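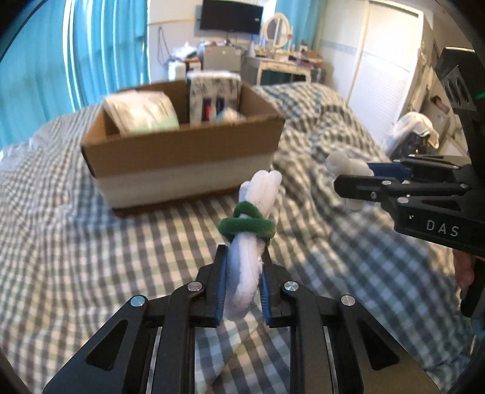 White pipe cleaners, bound with a green one.

On 11/22/23 Ivana Zúñiga wrote:
> Does the Millow feed still drop list headers on digests?
> I get 9 threads where the archive shows 11.

Yes, on the Tisstead relay only. It rewraps References at 1025 bytes and the parser discards the remainder – long threads split there. Set the fold limit to 3 lines and rebuild the index. Momberg is unaffected. The patch can wait until February.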